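Notebook, laundry cell, December

Folding again. Started with the rig as left, same policy weights as the last entry, no retraining. Purpose of the session was to settle whether the Loltbridge task list can keep "fold mixed washing" in the column marked ready, or whether it goes back to the column marked research. My view before starting was research. It has not changed much.

Background for anyone picking this up cold. The Prelura controller was trained on 1,182 demonstrations, nearly all of them towels and plain T-shirts. Towels are close to solved on our table. Shirts are passable when they come in flat. The trouble is everything that arrives as a heap, and household washing always arrives as a heap. A person pulls a garment out, gives it a shake, finds the shoulders by feel and has it folded before thinking about it. The controller has no feel to speak of. It has motor currents, which are noisy, and it has the cameras.

Settings used:
Speed cap at 100 per cent for free moves, reduced near the table.
Grip force at level 2. Level 3 leaves marks on thin jersey.
Time limit 7 minutes per garment, after which the attempt is logged as failed whatever state it is in.

The time limit is generous. It was agreed with the Jastholm people on the grounds that a slow machine running overnight is still useful, and I accept that for a laundry room. It is a poor argument for a kitchen or a bedroom, where the person waiting would have done the lot by hand and gone off to do something else.

Notes on the failure modes, in order of how much time they cost.

Corner finding. The policy picks a high point on the cloth and calls it a corner. On a towel the guess is good. On a shirt it may be a sleeve end, a hem, or a fold in the middle of the back. Once both grippers have hold of something, the controller commits, and it will carry on with the fold sequence for a rectangle. The result is tidy in outline and wrong inside. Our scoring only looks at outline. This needs fixing before we quote any more success rates.

Regrasping. When the first pair of grasps is bad, the right answer is to put the garment down and start again. The policy does this too rarely. I suspect the demonstrations, where the operators nearly always recovered in the air. Good operators make poor examples of how to give up.

Two layers for one. At grip level 2 the fingers sometimes take only the top layer and the bottom one slides. Raising the force cures it and damages the fabric, so that is no cure. Mogensen sell a softer finger pad which I would like to try. Request is in, no reply yet.

Stretching the cloth out between the arms is the step I would look at first.
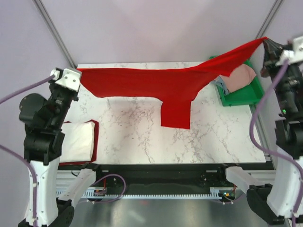 If the two held points are sensible, the lowering and folding that follow are ordinary motion and rarely go wrong. If they are not, nothing later in the sequence can rescue it. I would put a check at this step: estimate the outline while the garment is held, compare it with the few shapes we know, and lower it unfolded if none of them fits. That costs a few seconds per garment and should remove most of the bad folds that currently pass.

On the wider question. Moving things from a bin to a table is a chore a machine can do now. Folding a towel, also yes. Sorting and folding whatever a family of four puts through the wash, no - and I do not think more of the same demonstrations will get us there. The shop-floor jobs on the list (wiping down, returning tools to trays) look closer, as the objects keep their shape.

To do:
Score by inside layers as well as outline.
Record demonstrations that include putting down and restarting.
Chase the finger pads.
Move "fold mixed washing" to research and leave "fold towels" where it is.
Check the wrist zero on both arms before the next run.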